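Why do shoes shine?

Some shoes are dull and some are so glossy that you can nearly see your face in them. The difference is all to do with light.

When light hits something, it bounces off. This is called reflection. If the surface is very smooth, most of the light bounces off in the same direction, and your eyes see a bright shine.

If the surface is rough, the light bounces off in lots of different directions. We say it is scattered. Suede shoes look dull for this reason, even when they are brand new.

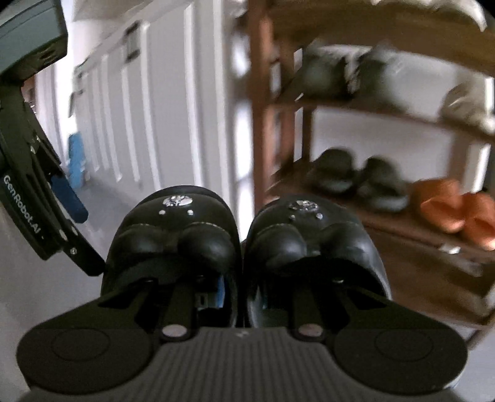

Leather is not perfectly smooth. Under a magnifying glass you can see tiny dips and bumps. Shoe polish has wax in it, and the wax fills the dips. Rubbing with a soft cloth makes the wax flat and even – this is called buffing.

Patent leather has a shiny coating added when it is made. More than 100 years ago the coating was made with linseed oil. Today it is usually a kind of plastic.

Try it yourself

You will need 2 old spoons, some fine sandpaper and a torch. Ask an adult before you start.

1. Rub the back of one spoon with the sandpaper.
2. Shine the torch on both spoons.
3. Look for the spoon with the brighter spot of light.

Word box

Buff – to rub something until it shines.
Scatter – to send off in many directions.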